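Tire Temperature and Single-Lap Pace in a Club Formula Series
Project report, Motorsport Engineering option, Vonddale Technical College

1. Background

Single-lap qualifying at the Hostport circuit rewards a driver whose tires reach working temperature at the start of the timed lap. The circuit is short, the out-lap is slow because of traffic, and the first two corners are both right-handers taken at high speed. Teams in the series disagree on whether one or two preparation laps should be run. This project used logged data from one car over the Hostport and Irport rounds to compare the two approaches.

2. Data

The car was a single-seater run by the Schnyder team on the control tire. Surface temperature was recorded by infrared sensors, one per wheel, mounted behind the front wing endplates and ahead of the rear wheels. The logger also stored wheel speed, steering angle, brake pressure and lateral acceleration. After removing laps with yellow flags or pit entry, 2483 seconds of running remained from Hostport and 3032 seconds from Irport. A further 757 seconds from Irport were rejected - the left rear sensor had been knocked out of alignment by a curb strike, and its readings drifted low.

3. Method

Each timed lap was labeled by the number of preparation laps before it. Sector times were corrected for fuel load using the team's own figure. Front and rear surface temperatures were averaged over the last straight before the start line. The difference between front and rear was treated as the main variable, as the driver reported understeer more often than a general lack of grip.

4. Results

At Hostport, 2 preparation laps gave a smaller front-to-rear difference and a faster first sector. The gain was partly lost in the last sector, where the rear tires were past their best range. At Irport the effect was weaker. The long straights cool the front tires, and the second preparation lap added wear without a clear change in balance.

5. Sensor placement and future work

Infrared sensors read only the surface of the tread, and a small change in mounting angle moves the measured spot from the center of the tire to the shoulder. A printed bracket with a locating pin would make the angle repeatable between sessions. Alignment should also be checked before each run, and the check has to be quick to read in a busy garage. A small green light on the sensor housing would be enough for a mechanic to see at a glance. A printed target on the bracket would also let the angle be worked out with a camera.

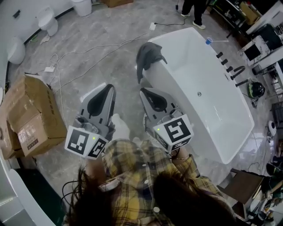
The sample is limited to one car and one driver. Track temperature was taken from the circuit weather station and was not logged at the same rate as the car data, so it was left out of the comparison. A repeat at Hostport in November, on a colder surface, would test whether the second preparation lap is worth more when the tires are slow to warm.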